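Refurbished Dell desktop towers and bench fittings from the Edgate shop. Each tower is opened and laid flat on the bench before it goes on the shelf.

## Dell tower, board and processor

Green Dell motherboard with the processor in its socket. Three expansion slots, coin-cell battery on the board, power supply mounted in the case.

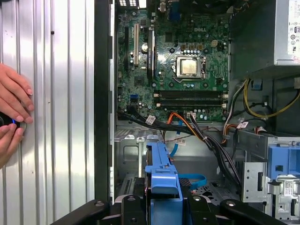

## Drive bays

The optical drive cage has a blue latch. The hard drive cage below it uses blue plastic rails and handles — no screwdriver needed for a drive swap. Memory is fitted to order, so tell us what you want before we pack.

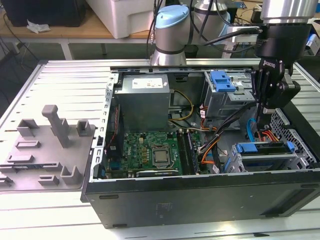 *Listing by Waltraud Gruber, Edgate. Updated May 3, 2026*

Warranty is 24 months on the tower, 2 on the battery. Collection from Sulldale is free. Delivery to Cheetham takes two working days.

## Zallemau holder board

Flat gray board with five raised holders in one row, all in the same gray. The holders differ in size, and the one at the right end is larger with a squared opening.

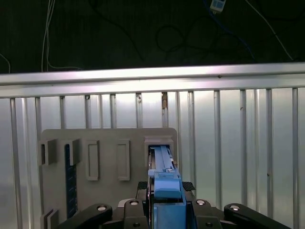

Boards are sold singly and ship in their own carton. Part number 53. Wall screws are not included.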